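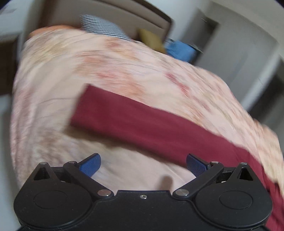

Pink florals and a bit of maroon.

Home Posts Replies Likes

Finished my December pick at last! 337 pages and I cried on about 5 of them. It's The Ferry at Titarside, a novel about two sisters running their dad's boatyard (badly).

I'll admit the start drags. Six chapters of boat varnish and a will nobody can find... I very nearly gave up and went back to my crime pile.

Then the younger sister, Engelbrecht by marriage and furious about it, comes home and whoosh, I was up till 2 reading. The row in the kitchen is so good!
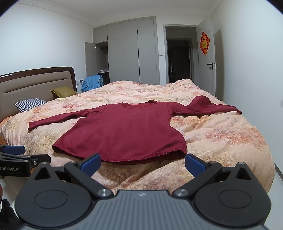

Palesa Ntuli: Oh no, I was on the older sister's side the whole way through! She did all the work.

Ha, fair, she did keep the boats afloat. Still can't forgive her over the letters though. Lending my copy to Nandi next, so no spoilers please.

Back to top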